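Power limits belong on the box

Posted January 26, 2024 by Kirsty Ackroyd

Retail listings for graphics cards are long on fan counts and short on the one figure that determines whether a card will behave in a small case: its sustained board power. I would like to see that figure printed on the packaging, in the same type size as the memory capacity.

The usual substitute is a recommended power supply rating. It is a poor one. The recommendation folds in an assumed processor, assumed drives and a safety margin that differs from one vendor to the next. Two cards with the same chip can carry different recommendations and draw the same current at the connector.

My own case is a Dunmore, 17 litres in volume, with one exhaust fan and a side panel that sits close to the card. I ran the same rendering job with the board limit at its factory value of 189 watts, then again with the limit lowered by 18 per cent. Render time lengthened slightly. Fan noise dropped to a level I could ignore from the next chair. The cooler was identical in both runs, and the box says a great deal about the cooler.

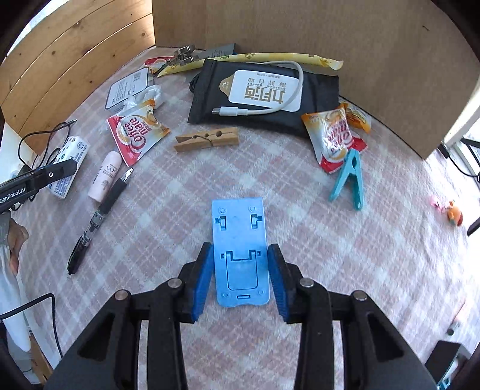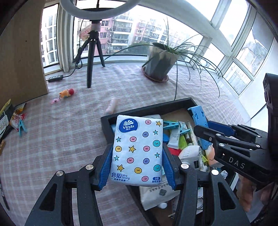
Light blue folding phone stand, first; Vinda tissue packet, second.

Vendors object that board power varies with workload. So does fuel consumption, and cars are still sold with a figure on the windscreen. A defined load, a fixed ambient temperature and a stated averaging period would be enough. Transient peaks could go on a second line, for those of us matching a card to an older supply.

Youssra Fawzy, who builds workstations at Filtum, disagrees with me on this point. Her view is that a printed number would push vendors to tune firmware for the test, and that buyers would then be worse off than they are with no number at all. I accept the risk. Clock speeds are already tuned for the box, and a power figure can at least be checked with an inexpensive meter at the wall, allowing for the rest of the system.

A related complaint concerns the limit itself. Muser exposes it in the firmware menu. Plullirum hides it in a desktop utility that has to load at every startup, and the setting is lost if the utility is removed. For a machine that costs more than $900 before the monitor, a persistent setting is a modest request.

I plan to repeat the measurements in May with the side panel off and a second exhaust fan fitted.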